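Relard widens hand-held demonstration work to packaged food

Relard has moved the second phase of its demonstration programme on to packaged food, the company said in a project note released in January. The phase covers snack packets, cartons and jars, and follows a first phase limited to rigid blocks and cups.

Demonstrations are recorded with a hand-held gripper. The operator carries the tool to the item, closes the fingers on it, lifts it and sets it down at a second position. Finger opening and tool pose are logged throughout, together with the view from a wide-angle camera on the tool. No robot arm is needed at this stage. The recordings are later used to train a control policy for an arm fitted with a matching gripper, supplied by Teuber.

The note gives a total of 1,790 accepted demonstrations for the new phase, collected by 16 operators. A demonstration is accepted if the tool pose can be recovered for its whole length and the item is released in the target area. Those that fail on pose alone are kept in a separate set and may be reprocessed.

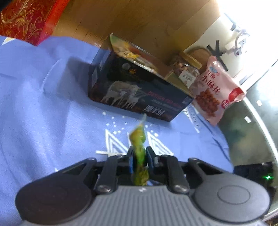

Soft packets have been the slowest items to record. Film packaging changes shape as the fingers close, and the width at which contact begins is hard to read from finger opening. Operators were at first told to close the gripper fully on every packet. That instruction was withdrawn after review, as it taught the policy to apply the same closure to items with very different contents. They are now asked to stop closing once the packet no longer slips between the pads — a judgement left to the operator.

"A person knows when a bag is held. The log only knows how far apart the fingers are," said Joscha Harms, who leads data collection at Relard. "We considered adding a force sensor to the pads and decided against it for this phase. It would have meant a second calibration for every tool."

Table coverings and the arrangement of neighbouring items are changed between sessions. Patterned cloth is permitted. Plain, glossy surfaces are avoided where possible, as pose tracking relies on visual features and tends to drift when few are available. Strong daylight from one side is also accepted, provided the item itself remains properly exposed.

Remote control of the arm has been retained for a smaller part of the work. Using the Clamo interface, an operator drives the arm directly and records corrections at points where the trained policy has stalled. Harms said remote sessions were slower per demonstration but gave data with the arm's own joint limits already in it, something the hand-held tool cannot provide.

Ziment, which is responsible for evaluation, will test the resulting policy on items left out of the training set. Jars will be scored separately from packets and cartons. Relard has not said whether the recordings will be made available outside the project.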